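How Does a Robot Arm Know Where the Cup Is?

Written for young readers by Santeri Salminen, Farnetgate workshop

Close your eyes and try to pick up a cup from the table. You will probably move your hand slowly and feel for it. A robot arm has the same problem, but it can't feel very much. So it needs a camera, and somebody has to decide where the camera should sit.

At our workshop we tried two places. In the first test the camera was on a tall stand beside the table. In the second test the camera was at the end of the arm, near the place where your own wrist would be. We gave each camera a name, so that we would not mix up our notes. The one on the stand is Sunine and the one on the arm is Cunar.

Sunine sees the whole table all the time. That is very useful when the cup is far away. But when the arm reaches out, it often covers the cup with its own elbow! It is like when a tall person sits in front of you at the movies.

Cunar travels with the arm. When the arm comes closer, the cup looks bigger and bigger, and the arm can correct its path. But if the arm turns the wrong way at the start, Cunar sees only table, and the arm has to search.

We did 30 tries with each camera. With Sunine the arm missed the cup nine times. With Cunar it missed only 4 times, but it was slower. My colleague Saarinen says slow is fine if the cup is full of hot chocolate.

There is one more thing which makes trouble for cameras: shiny surfaces. A lamp makes a bright white spot on a glossy table, and the colour of the cup can disappear inside it. Your eyes are clever and ignore the spot. A computer has to learn this from many examples. We collected 1,969 small pictures for our program in September, and it still makes mistakes near the lamp.

You can try it at home. Look through a paper tube with one eye and reach for a plastic cup. Then hold the tube beside your other hand and move them together. Which way was easier for you?
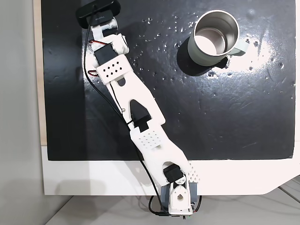 Why does a robot arm need more than one motor?

Each motor bends or turns one joint, in the same way as your shoulder, elbow and wrist. With several joints working together, the arm can reach many different places and also tilt its hand.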